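Insurer's jewellery register promises faster claims, but the fine print says little

Home contents insurer Takton will ask its customers to list every watch, ring and bracelet they own in a new online register from July, and says the reward will be quicker payouts after a burglary or fire. How much quicker, the company won't say.

The register, built with valuation firm Gramutier, was announced this week with a glossy brochure and a short video. Policyholders will photograph their jewellery at home, upload the pictures and answer a few questions about each piece. Gramutier's software then suggests a replacement value. If the customer accepts it, the figure goes on the policy schedule and the premium is adjusted.

Takton calls the service free. It is free for the first year. After that there is a $40 annual fee, found on the second-last page of the terms, under a heading about account maintenance.

The company points to a trial in Landesance, where 3974 households were invited to take part. Its media release says customers "embraced" the idea. Asked how many of those invited finished a register, a spokeswoman said participation had been strong and that further detail was commercially sensitive. Asked how many claims had been lodged by people in the trial, she said it was too early to draw conclusions. It's hard to see, then, where the promise of faster claims comes from.

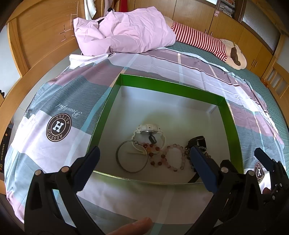 Most contents policies already have a limit on unspecified jewellery, and most people find out what it is when they need it. Gold and diamonds tend to get listed because somebody remembers what they cost. The everyday stuff doesn't. A chunky white watch, a black one, a thin silver bangle and a couple of beaded bracelets kept together in a green-sided box could be worth very little or a fair bit, and few owners would have a receipt for any of it. Takton says its register is designed for exactly these households. Its own terms say that items without proof of purchase "may be subject to further assessment at the time of claim", and those words appear in the current policy as well.

So a customer who spends an evening uploading pictures may be asked for the same paperwork as a customer who didn't bother.

Ferenc Dobos, a financial counsellor who has helped Landesance residents with insurance disputes for many years, went through the terms at this publication's request. He was not impressed.

"I was looking for the clause where they commit to something," he said. "There's a clause where you commit to keeping it up to date. There's a clause where you agree they can share it with their partners. I couldn't find theirs."

The update clause bothers him most. Customers must amend the register within three weeks of buying, selling or giving away a listed item. If they don't, Takton may treat the whole register as inaccurate. Mr Dobos said he could picture a claim for a stolen television going sour over a necklace handed to a niece at Christmas.

Takton rejected that reading. "We would always take a reasonable and customer-focused approach," the spokeswoman said. She did not say why, in that case, the clause had been written the way it was, or whether it might be changed before July.

There are questions about the valuations too. Gramutier says its estimates draw on retail and auction prices and are reviewed regularly. It does not publish an error rate. The terms allow a customer to dispute a figure, but only by supplying a written valuation from a jeweller at their own cost. In Landesance, one jeweller in the main street quoted $50 for a single item, with a discount for several. For a dress watch or a string of beads, the valuation could easily cost more than the thing being valued.

A high estimate isn't necessarily good news for the customer either. It lifts the premium straight away, while the payout remains at the insurer's discretion: Takton may repair, replace or pay cash, and if it replaces an item through its own supplier it pays the supplier's price.
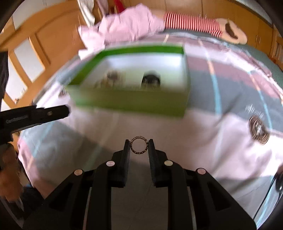

Fine marks on the dark band of a ring. Takton's register has a field for engravings but customers are not required to fill it in.

The strongest argument for the scheme is one the company barely makes. Police do return stolen jewellery from time to time, and officers have long complained that owners can't describe what they have lost. A clear photo and a note of any engraving would help with that. So would an envelope of prints in a drawer at a friend's place, or a folder on a home computer with a copy somewhere else. Neither attracts an annual fee, and neither goes to an insurer's partners.

Who those partners are is another matter. The terms name Gramutier and then refer to "selected third parties, including analytics and marketing providers". The brochure describes the register as private and secure. Takton said personal information was handled according to law and pointed to its privacy policy, which refers back to the terms.

A discussion paper by consultancy Huttunen, commissioned by Takton and quoted in the brochure, says people who keep an inventory feel more confident about their cover. The full paper is available on request and runs to several dozen pages. Confidence was measured by survey. Nothing in it looks at whether those same people were paid sooner, or paid more, or paid at all. The line has nonetheless made it onto the brochure's cover in large type.

Existing customers won't be forced to join. They will, however, find the register switched on by default when their policies come up for renewal, and will need to ring or log in to decline it. Those who do nothing will be taken to have accepted the terms, including the update clause, with an empty register against their names.

Mr Dobos said anyone getting a renewal notice should read the jewellery limit first, ask in writing what proof the insurer will accept for unlisted items, and keep the reply.

"If they can answer that in a letter, good," he said. "I've asked. I'm still waiting on mine."

Takton said it would respond to Mr Dobos directly.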